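Home Notes Workshop Archive Links

Open day at Skusix: laundry handling

I spent most of a day at the Skusix open day in Ellville, on the strength of a one-line invitation that promised "domestic manipulation, continuous running". I work on material handling for a hotel linen contractor, so my interest in this is narrow. I wanted to know how the arm copes with cloth inside a drum, and what it does when a grasp fails.

Registration was slow. There were 44 people on my tour, which is too many for one demonstration bay, and the groups were split only after someone at the back complained. Uriel Zapata took the half I was in. He runs the manipulation side and answers questions without slides, which I appreciated.

The task is simple to state. Garments have to come out of a front loader and end up somewhere useful. The difficulty is that cloth has no fixed shape, and a drum is a poor place to look at anything. It is dark, it is curved, and the lip sits exactly where the forearm wants to be.

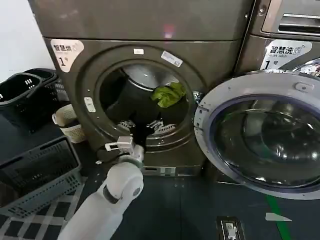
Ximena Toledo

The approach path is the first thing I would copy. The arm comes in low and works over the bottom lip of the door opening, which keeps the elbow outside the machine. Dark clothing against a dark gap is the hardest case for the vision system, and Zapata said so before anybody asked. Their present method is to segment what can be segmented, choose the piece with the most cloth near the opening, and pull. If a second item comes along with it, they let it come and sort it out over the basket.

I asked about snagging on the gasket. The controller watches the load at the wrist, and above a set limit it opens the fingers and backs out. The limit was tuned by hand in February and has been left alone. I would have liked to see the numbers, but they were not on offer.

The figure that was on offer was 2,000 logged grasps on the present finger design, of which 894 were single-item picks from a mixed load. I wrote both down and then spent ten minutes trying to establish what had happened to the rest. Some were deliberate multi-item pulls and some were failures. The two are kept in separate logs, and the totals were not to hand. A success rate cannot be worked out from that, so I have not tried.

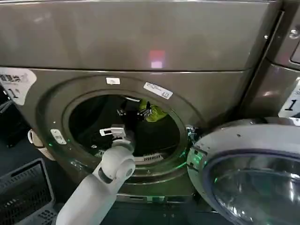 Fingers inside the drum, with the yellow-green cloth at the upper right.

Reach is the second problem. Cloth tends to settle on the far side of the drum, or to stick against the wall after a spin, and a short wrist cannot get to it without the forearm fouling the rim. Skusix handles this in the planner. It tries a set of entry angles, throws out those that touch the rim, and ranks what remains by how much wrist travel is left at the end. Planning took around two seconds on the runs I timed, which is fine for a laundry room and too slow for my line.

There is no attempt to turn the drum by hand to bring an item down. I think this is a mistake. A quarter turn would solve half of the awkward cases, and Zapata agreed that it was on the list, below door handling and below emptying pockets.
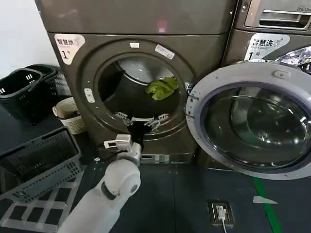 Gripper at the lower edge of the drum opening, below the green cloth.

The third item in my notes is reflection. Bright steel at the back of a drum upsets depth measurement, and the software has to ignore returns that would put cloth behind the rear wall. They mask the drum with a fitted cylinder, refitted each time the base moves. We used the same trick on the Cabral trolleys years ago and it drifted badly. Theirs is said to hold, but I saw too few base moves to judge.

After the laundry session there was a break, then a general walk round with the finger hardware. Wedov, who make the test fixtures, had sent somebody to talk about wear.
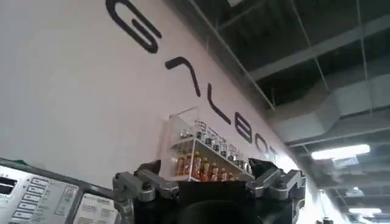
Wear is dull and decides everything. Fingertip pads are treated as consumables and changed by schedule, with a torque check on the joint screws at the same time. I asked what a pad change costs in downtime and was told a few minutes, by someone who has plainly done a lot of them.

I would go again if they publish the failure log. I have asked for it by email, and will add a note under this post when I get a reply.

Contact | Copyright Ximena Toledo | Back to top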